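How to stop a learned policy from pausing between action chunks

3 February 2025
By Othmane Ait Ali
774 shares | 2 comments

If you run a chunked policy on a small arm, you probably know the problem. The arm moves well, then it stands still for a short moment, then it moves again. The network is still computing the next chunk and the motors have nothing to do. I will explain how I removed this pause in our controller, which we call Sinetti. The method is simple and needs no new training.

First, measure before you change anything. Write one line to the log each time a chunk is requested, each time it arrives, and each time the queue is empty. Use a monotonic clock for all three. I began with the system clock and lost a whole evening, as it was corrected in the middle of a run.

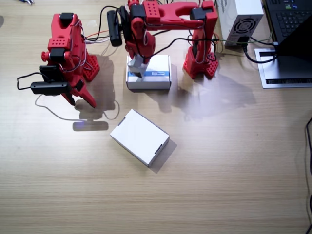

The queue should live in its own thread, with one queue for both arms. In my first version each arm had its own, and they slowly went out of step. With a single arm you may never notice this. With two arms and a task on small white cartons, it matters: one gripper can be down on the rear box while the other is still open above the table, and both poses must come from the same chunk. So store each action as one vector with left and right joints together, and stamp it with the time of the observation, not the time of arrival.

Next, request the new chunk early. I keep a setting called refill_at. When the number of actions left falls to this value, the inference thread takes the newest camera images and starts. Set it a little higher than your slowest inference, counted in control steps. Do not use the average -- the average hides exactly the cases which make the arm stop.
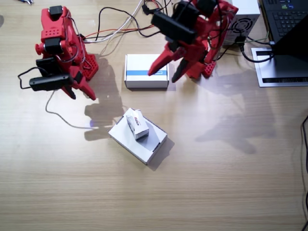 When the new chunk arrives, its first actions are already old. Drop every action whose planned time has passed. Then blend the overlap with the old chunk by a linear weight, from all old to all new. Blend joint positions only. For the gripper I take the new value directly, as a half-closed command is of no use when the fingers should hold something.

Last, decide what happens if the queue is empty anyway. Mine holds the last position and writes a warning. Please do not extrapolate the motion. I tried it once and the arm pushed into the table.

To test, replay a recorded log of 3,000 steps without power on the motors and count the empty-queue warnings. Then run it live at low speed. If warnings come only at the start, your first inference is slow and you need a warm-up call before the loop begins.

Sorcha Dunne read the blending code and found an error in my weights, thanks to her. The version with a different rate for each arm is not finished, I hope to write it in April.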